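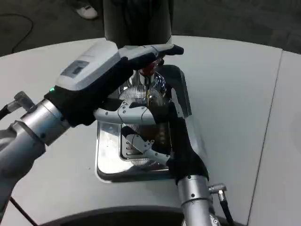 Steel basin, white table, gloves on.

Drawing Mallik by hand

The dungeon crawler with no map, and the people still filling in the squares

Floor nine is where most people quit Mallik. It's where I quit, the first time. You come down the stairs, you walk east, there's a corridor, there's another corridor, and then a silent spinner tile turns you round and you don't know it. You keep drawing. Every square you draw from then on is wrong.

I was fourteen. I rubbed a hole in the paper. Put the game back in its box and told my brother it was broken.

Went back this winter. Same floor, same spinner, got me again, and this time I laughed out loud in my kitchen at one in the morning and started a fresh sheet.

For anyone who missed it, and plenty did: Mallik is a first-person dungeon crawl from Jadau, a tiny outfit that made two games and then stopped. Grid movement, four characters, turn-based fights, 61 floors. No automap. No compass either until you buy one, and the compass is cursed if you buy it from the wrong bloke. Graphics were behind the times when it came out. Grey walls, brown walls, on the lower floors a sort of mustard wall. The music is one tune. It's a good tune.

What it had was floors. Proper ones. One is shaped like a key, and you only find that out if you draw it. Another has a word spelled out in the walls and the word is the answer to a riddle six floors up. One looks like a mistake on paper, with a big empty middle, until you fold the sheet in half and the two sets of dead ends line up. I won't say which. There are people reading this who haven't folded it yet.

Stavros Kadrić has folded it. He has mapped the whole game four times, start to finish, and keeps each set in its own binder. First set in biro. He regrets the biro. The latest took him 185 hours and is done in three colours of pencil, red for damage, green for anything that moves you, ordinary grey for everything else. He showed me floor 33 over a video call, holding it up too close so I mostly got squares and thumb.

"You can tell when I was tired," he said. "The doors get smaller."

His rule is that you never look at another player's map until your own is finished. Not a peek. If a floor beats you, you leave it for a week. He left floor 40 for a year and a half and went and played something else, and he says when he came back he saw it in ten minutes. A teleporter that only fires when you walk backwards. Who walks backwards? You do, if you're running from the wasps. So the game had been telling him all along, he reckons, only he'd been too brave to listen.

Not everyone's that strict. The biggest Mallik group going is a message board called Hong, named for the merchant on the first floor who sells you graph paper. (Yes, in the game. Costs two gold. Does nothing. You can't even equip it. Best joke Jadau ever made.) Hong has a section for finished maps and another for people who are stuck, and the stuck section is much livelier. Someone posts a corner of a floor with a question mark on it. Someone else answers with one word. "Listen", say. Or "Left?" Hints only, and if you give the lot away a moderator takes it down and you have to apologise in the thread. It's all very polite. A bit like a library where everybody's got a sword.

Océane Grewal moderates it most evenings. She came to the game late, off a secondhand disc with the manual missing, and played the first dozen floors without knowing you could rest. Just walked out to town every time someone got hurt. Up all the stairs and back down all the stairs. She thinks that's why she's so good at it now, she learned the top of the dungeon the way you learn the way to school.

I asked what she gets out of it, all these years on, and she took so long to answer I thought the call had dropped. Then she said she likes having one thing where the work stays done. Draw a wall and it's a wall. It'll be there Saturday.

Fair enough. I look at my own backlog, all those games with glowing arrows on the ground, a dotted line to the next chat with the next farmer, and I couldn't sketch you a single town in any of them. I spent months in some of those places! I could draw you Mallik's third floor on a napkin. Did, for my partner, who was very kind about it.

Now. The remake.

You'll have seen the announcement, or you'll have seen the row. The new version is coming from a studio called Prarden, with new art, controller support, faster fights, and an automap. It's on by default. Turn it off in the options if you like, but it's on when you start, and it fills itself in as you walk. It also shows you which way you're facing. Always. Spinners included.

Hong went off like a bin fire. I scrolled back through the thread and it's still going, page after page, people who haven't posted in years turning up to say their piece and leave agian. Some of it's silly. A fair bit of it is good, careful argument about what a dungeon is for. If the map draws itself, then the spinner on nine is an inconvenience. The key-shaped floor is a floor with a picture of a key on it. You don't find the word in the walls, you get handed it.

Prarden's lead designer, Chun-hung Mak, doesn't really dispute that. He's a Hong member himself, under a name he wouldn't give me. His side of it is plain enough. In testing, with the map off by default, most new players stopped before floor five. Switch it on and they got past floor 20. He'd sooner have them down there with a crutch than gone, he says, and some of them do turn it off once they've got a taste for it. He wouldn't tell me how many. He did tell me the team tried a halfway thing, a blank grid on screen you fill in yourself with the stick, and everybody hated it, him included. Too fiddly. Took longer than the walking.

They've also kept the merchant. Graph paper's still two gold. 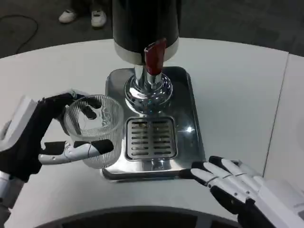

Maribeth Padilla wrote in after our first short piece on the remake, and she's not having a bar of the purists. She has a bad tremor in her drawing hand and gave up on the original at floor two. "I can do the puzzles," she wrote. "I can hold the shape of a place in my head as well as any of them. What I can't do is rule a straight line three hundred times to prove it. So I'll have the automap on, thanks, and I'll find the key floor, and I'll be just as pleased with myself as you were."

I sent that to Kadrić. He was quiet for a day, then wrote back that she should use a different colour for the doors, if the game let her. I think that's him coming round.

It doesn't let her, as it happens. I checked with Mak. He's put it on the list.

Where I've landed, I don't know. I played the preview build with the map on and got to floor 14 in a weekend, and had a nice time, and the spinner on nine got a little swirl icon and I walked around it. Bit flat. Then I switched the map off, went back to the top and got lost on four, because I'd never really looked at four. Happy as anything. So both settings work, and I'd want them to ask you at the start, on the very first screen, in big letters. Pick one. Don't make it a default at all.

There's a book as well, I should of said earlier. Spyros Margaritis has scanned the maps of anyone on Hong who'd let him and is printing them, every floor, several hands to a floor, mistakes and coffee rings left in. It's a run of 675 and he's not doing a second. He sent me a few pages of the proofs. Floor nine gets a double spread, one player's map on each side, and on both you can see exactly where the spinner got them, the corridor heading off confidently in the wrong direction, then the rubbing out.

One of them's gone right through the paper.

The book ships in December, before the remake if Prarden slips and after it if they don't. Binders not included. Kadrić's floor 33 is in there, small doors and all.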